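Trundton Bedside Table
Set-up and Care Guide
Section 4: Placing and Using the Table

Read Section 3 before you start. The frame bolts must be fully tightened and the tabletop must be locked before you put anything on it.

4.1 Choosing a place

1. Pick a level floor. Thick rugs can make the table rock.
2. Set the table beside the bed with one long side parallel to the mattress. Leave 30 mm between the table edge and the bedding so the covers do not drag on the top.
3. If the table will be near a window, check where the sun falls in the afternoon. The red border can fade in strong direct light. Draw a shade or turn the table every few months.
4. Press down on each corner in turn. If a corner dips, turn the foot under it counterclockwise until it touches the floor.

Note: The table is 875 mm long. Measure the space between the bed and the wall before you carry it into the room.

Caution: Do not sit or stand on the table. Do not use it as a step to reach a window or shelf.

4.2 First cleaning

1. Wipe the top with a soft, damp cloth. Work from the middle out to the border.
2. Dry it right away with a second cloth.
3. Let the table stand for 46 minutes before you put paper or cardboard on it.

The black surface has a fine texture and a matte finish. Dust and light scuffs show on it more than they would on a pale top. Most whitish marks come off with a damp cloth and a drop of dish soap. For marks that stay, use the Dikia cleaning pad (sold separately) with light pressure.

Caution: Do not use scouring powder, bleach, or furniture polish. Polish leaves shiny patches that cannot be removed.

4.3 Everyday use

The top is meant for small, light things: gift boxes, craft supplies, clothespins, books, a phone. It is not meant for a television or an aquarium.

1. Set items down flat. Do not slide boxes with staples or sharp corners across the surface.
2. Keep long items inside the border. An item that sticks out past the edge is easy to knock off with a knee or a sleeve.
3. Place small parts behind a larger item if you are working from the front. They are less likely to roll toward you.
4. To pick up a long, narrow box, take hold of it by the sides near one end, raise that end slightly, and then lift the whole box.

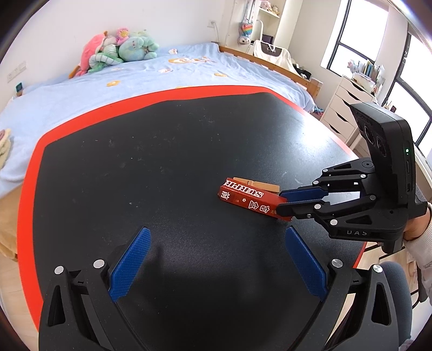
Figure 4-1. Long box and clothespin on the tabletop, inside the red border.

Note: Printed cardboard can leave color on the top if it gets damp. Wipe up spills before you put a box back down.

4.4 Moving the table

1. Clear the top.
2. Lift by the frame, with one person at each end. Do not lift by the border.
3. Set all the feet down together and repeat step 4 of Section 4.1.

If the border comes loose at a corner, stop using the table and order the Brokard edge kit, part number 3000. Fitting instructions are in Section 6.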